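Home | About | Openings | Contact

Print this page | E-mail this page

Robot Cell Technician (Manipulation), Illport

Ollex is hiring a full-time technician to set up, maintain and repair one kitchen manipulation cell at our Illport site. The position reports to Karim Mansour, cell operations. It is an on-site position and cannot be done remotely.

The cell consists of a single arm mounted overhead, a multi-fingered gripper, a controller cabinet, and a countertop work area with household items. It runs two shifts. The technician owns the condition of the machine on the day shift and hands it over in writing to the evening operator.

Duties

- Carry out the start-of-shift check: arm homing, finger travel, cable condition, emergency stop, fastener marks at the wrist.
- Inspect the wrist cable for chafing and adjust the service loop. The loop must clear the counter at full reach and must not pull tight when the wrist turns.
- Clean the wrist housing vent. Log controller temperature before and after.
- Replace finger pads and tendons. Planned replacement is at 3,000 grasp cycles, or earlier if slip is recorded on 3 consecutive test grasps.
- Recalibrate the arm to the counter after any gripper change, collision or movement of the work surface.
- Reset the counter between runs according to the layout sheet.
- Diagnose faults using the controller log and a multimeter, and decide whether a fault is repaired in the cell or sent to the bench.
- Keep the spares cabinet stocked and the parts list current.
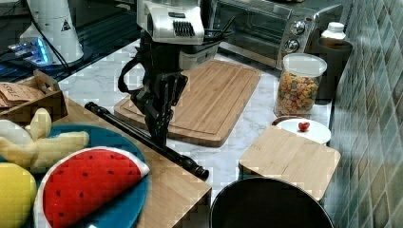
Arm and gripper over the cutting board, kitchen cell, Illport.

The gripper is a Vamari unit and the arm controller was supplied by Sabbagh. Training on both is given during the first month. The maintenance manual runs to 173 pages, and the technician is expected to correct it when a procedure no longer matches the hardware. The last full revision was issued in March.

Requirements

- Two years of hands-on work with industrial or research robots, or a comparable background in electromechanical repair.
- Able to read wiring diagrams and crimp, solder and test small-gauge connectors.
- Familiar with lockout procedures. The arm is never serviced with drive power on.
- Comfortable at a Linux command line. Programming is useful but not required.
- Clear written English. Most of the handover is done through the log.
- Able to work overhead on a step platform and lift 30 pounds.

Experience with tendon-driven hands is a plus. So is experience with force sensor calibration.

Conditions

Day shift, 40 hours per week, with paid overtime for unplanned repairs. Hand tools, safety glasses and work shoes are provided. Health coverage starts on the first day of employment.

How to apply

Send a resume and one page describing a repair you carried out on a moving machine. State the fault, how you found it, what you replaced and how you tested the result. Leave out customer names. Applications go to Karim Mansour through the Contact page, with "Cell Technician" in the subject line.

Selected applicants will be invited to Illport for a practical session. It consists of a cable replacement on a bench wrist, a short calibration task and a conversation with the evening operator. Travel costs are refunded against receipts.

Last updated: Oct 20, 2026

Print this page | E-mail this page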